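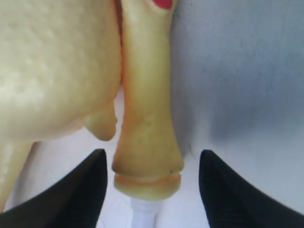 Search stories, recipes, places Go

The Town That Lends Its Toys

May
By our features writer

The first thing I ever borrowed from the Garno Toy Library was a wind-up tugboat with a blue funnel, and I am sorry to say I brought it back late. I was seven, we had a claw-foot bathtub, and I could not see why a boat that happy should have to go home after two weeks. My mother paid the fine in dimes and made me carry the boat up the steps myself.

That was 36 years ago, and the library is still at the top of those same steps, over the old feed store on Gebru Street, with the same bell on the door that sounds more like a spoon in a glass than a bell. I went back this spring meaning to stay an hour. I stayed until they were stacking the chairs, and then I came back the next morning with doughnuts.

Garno has 2,000 people in it and one stoplight, and for most of its life it had one employer, the Brurard toy works down by the river. Brurard made plastic farm animals and dolls and, for a few wonderful years, a line of bath toys called Fluseo that you may remember if you grew up within a day's drive of here. When the works closed, the families who had worked there found they had closets full of samples and seconds -- a cow with no spots, a doll with two left shoes -- and somebody's aunt suggested putting them all in one room and letting the children take turns.

The catalog now runs to 1,666 items. It's kept on cards, in a long oak drawer that sticks in wet weather, and each card carries the whole life of a toy in whatever pencil was handy. I spent a good part of my first afternoon just reading them. "Fire truck, red, ladder OK." "Fire truck, red, ladder bent." "Fire truck, red, ladder lost at lake." There's a stuffed goose that has been to four different states and one appendix operation. There's a marble run that comes back every single time with more marbles than it went out with, and the card simply says "fine."

You might think that children with tablets at home would turn up their noses at a room like this, and I half expected to write that story. But on the afternoon I sat there the stairs hardly stopped creaking. A boy of five or so wanted "the loud one" and was handed a xylophone without any further discussion. Two sisters spent so long deciding between a barn and a tea set that their grandfather went across the street, got a haircut, and came back to find them still deciding (they took the barn).

What the library does very well, I think, is mending. There's a bench in the back under the window, with a good lamp and jars of wheels and eyes and buttons, and on Brurard pieces the menders work partly from memory, having put the same arms on the same shoulders for a living. Old plastic is fussy. It yellows if you leave it in the sun, it goes brittle in a cold attic, and it does not care for strong cleaners. The house method is a bowl of lukewarm water, a drop of dish soap, a soft toothbrush, and patience, and then the toy is set on a folded towel well away from the radiator. I tried this at home on an old Fluseo duck of my own and was very pleased with us both.

Money is always a little tight. The feed store building needs a roof, and the spring supper brought in 300 dollars, which buys a fair stretch of gutter and not much roof. Still, the rent has been the same for as long as anyone can recall, and people keep leaving boxes on the steps, some of them with notes. One note I was shown, in a child's printing, said only, "He likes to be on the shelf by the door." He was a plush donkey, and he was on the shelf by the door.

I asked, before I left, whether they still had the tugboat. They did. The funnel has been repainted green and the key is a replacement, but it runs. My card was in the drawer too, so I borrowed it again. It's due back in two weeks, and I have put it on the calendar.

Comments (4)

garnogirl: My dad worked in the paint room at Brurard. We had the cow with no spots! Thank you for this.

bathtub_captain: Does anyone know if they lend to people outside the county? Asking for a grandson.

mapleandmain: Yes, they do, you just leave a small deposit. Bring cash, the card reader is hopeless.

oldreader: The donkey note got me. Please tell us if the boat goes back on time.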